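Notes for the kit box, July 2, 2024

My son plays in the under-12 team of Flonthorpe, so we wash a lot of football things at home. These tips I collected from other parents.

## Mud and grass

Let the mud dry first and brush it off outside. For grass stains, rub a little dish soap into the wrong side and wait 30 minutes. After this, wash the shirt cold and inside out. A hot wash makes the printed numbers crack. 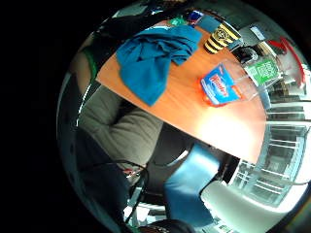 ## Boots and gloves

- Take out the insoles and fill the boots with newspaper. Change the paper after around two hours.
- Never put boots on the radiator – the glue gets weak.
- Goalkeeper gloves want only lukewarm water. Press them flat, do not twist.

For laces, Assunta Santoro puts them in an old sock with a knot on top and washes them with the socks.

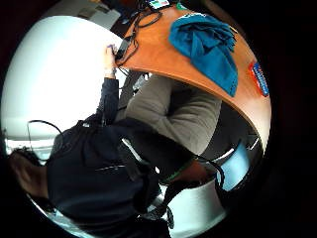 White laces can go with the towels, but the red ones lose color in the first washes, so keep them apart.

## Scarves

Fan scarves I wash by hand and dry flat on a towel. In December they need two days in our hallway.

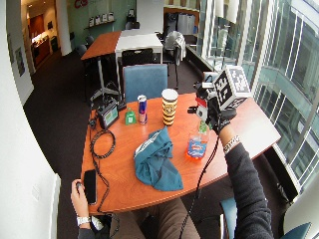
*At the table, with watch and bracelet*

Shin guards: wipe with vinegar and water, then leave them by an open window.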